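Ticket: wrist view goes flat at the start of cup episodes
Project: Hestwood
Component: Grullus recorder, wrist stream
Opened by: Mehwish Dhanial
Status: Closed
Priority: Normal

Report

The episode checker is rejecting cup pick-ups from the July batch. The target is 1000 episodes. We have 398 recorded and the checker has thrown out 51 of them, all with the same code, LOW_DETAIL_START. The arm episodes for the other two tasks pass.

The code means the first second of the wrist stream has too few edges in the center crop. The checker takes this as a stalled or covered camera and drops the whole episode. I played back 11 of the rejected ones from start to finish. The stream is live in every one, the timestamps are even, and the joint log matches the video.

Steps tried

Restarted the recorder. No change.
Swapped the USB cable at the wrist. No change.
Locked exposure and white balance. The color holds steadier between episodes, but the rejects continue.
Lowered the edge threshold by half. Fewer rejects, but it also let through a test clip I made with a cloth over the lens, so I put it back.

A wrist view with the cup off to the right, in the white tray marked "Rabbit", and bare surface between the open fingers: 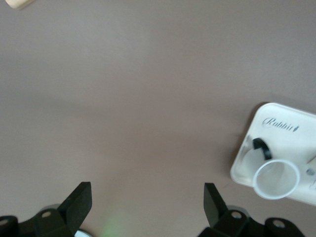 Gilberto Tamayo: I would leave the threshold alone. The center crop is the wrong place to look for this task. It was set up for Boyer, where every episode starts with the gripper right over the part. For cups we told operators to vary the start pose, so the target can be anywhere in view. Please don't fix it by asking them to start over the cup. Then the policy never sees an approach from the side, and it will do badly the first time the cup is off center.

Mehwish Dhanial: Agreed on the start pose. Can the checker use the full view?

Gilberto Tamayo: It can, but mask out the fingers first. They are in every image and they give strong edges, so a frozen stream would pass on the fingers alone. I'd also add a motion test. If the joints move and the pixels don't, reject.

Change made

Crop set to full view with a finger mask for this gripper. Motion test added, window of one second. Config saved under Drallircombe so the Boyer settings stay as they were.

Result

Reran the checker on all 398. The 51 now pass. The cloth clip fails, and so does a clip with the stream frozen on purpose.

Left to do: the mask is drawn by hand for these fingers and has to be redrawn if the brackets are changed. Opened as a separate ticket.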